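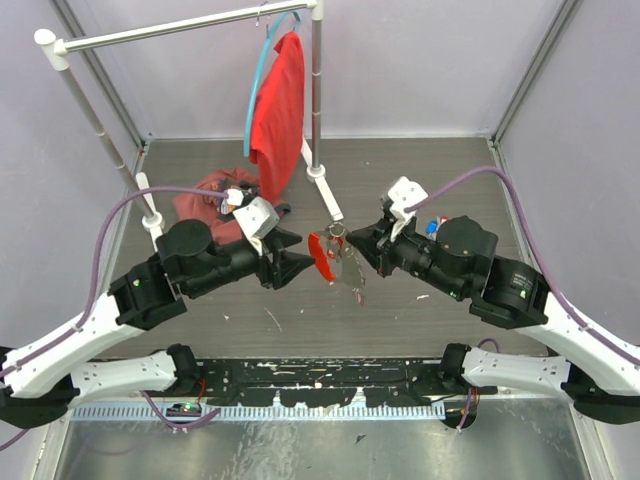
Why did the right arm keep stopping halfway through a reach?
A worn cable connector at the wrist. It lost contact for a moment whenever the joint rolled past a certain angle, the motor dropped off the bus and the whole arm went limp.

Prulach faults, README
Last updated 2025-08-03 by me (Vlasta Babić)

So, this folder holds the episodes I'd normally have binned! There are 280 recordings in the full Prulach set, all two-arm jobs with clothes and small bits on the floor panel, and 57 of them have the dropout in them somewhere. I pulled those out and kept them here - mostly for anyone at Bellano who wants to train a fault detector.

I blamed the software first (sorry, Hoxha driver) and lost 6 days to it. Then I wiggled the plug by hand with the arm powered up and the log filled with error 783. Please don't copy me on that one - cut the power before your fingers go anywhere near a gripper.

What's in each episode folder:
joints.csv - both arms, left columns first
video.mp4 - fixed camera only, the wrist views are in the main set
fault.txt - time of the dropout, marked by hand, so a bit rough

Known problems: fault.txt gives the first dropout and ignores any later ones. When an arm goes limp the joint readings freeze at the last good value, so a flat line doesn't mean it was holding still. The left arm never did this, but I swapped its connector too.

Vultport has the spare cables. I still need to add the September episodes.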